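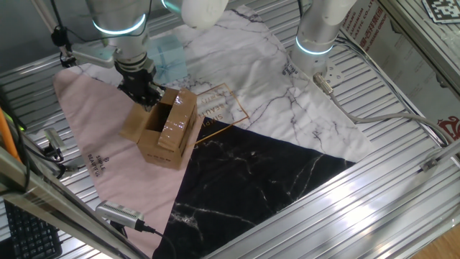 首页 通讯 往期 订阅 联系我们

8/2/19 文/Aino Kauppinen
阅读时间:2分钟

旧物交换柜搬到Womport二楼

Brornport一楼的旧物交换柜已经停用，柜子搬到了Womport二楼，出电梯左转，靠近复印室。开放时间不变，中午和下班后各开一次，钥匙在前台登记领取。

搬之前，Sivaprasad Thevar和Harish Marar把登记本从头核对了一遍。自去年November开柜以来，送进来的物品共1,130件，被领走982件。领得最快的是童书和厨房用具，剩下的多半是旧充电线、单只杯子和过期的年历。年历已经送去回收，充电线还留着，需要的人可以自己去翻。
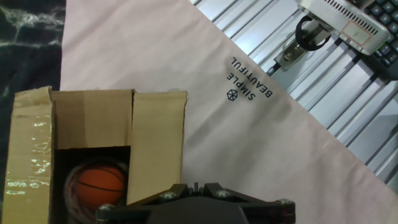 衣物请洗净叠好再放，袋子上写明尺码。去年冬天有几袋没有写，Harish只好一件件打开看。食品、药品和打开过的化妆品不收。大件家具柜子里放不下，可以把尺寸和取货地点写在纸条上，贴到柜门内侧，两周后没有人联系就请自行取下。

有人问能不能指定留给某位同事。可以，但请直接交给对方，不要放在柜里占位置。

Cengiz Canpolat从Usta要来了2块旧隔板，装上以后下层可以竖着放书。Liepiņa那边的同事来一趟不方便，可以把东西交给Subbarao Sundaram，他每次过来开会时顺路带上，书请用绳子捆好，不要超过一个纸袋的量。

登记本仍放在柜子最上层，送来和领走都请写一行。笔如果没水了，到前台换一支。

上一篇 下一篇 返回目录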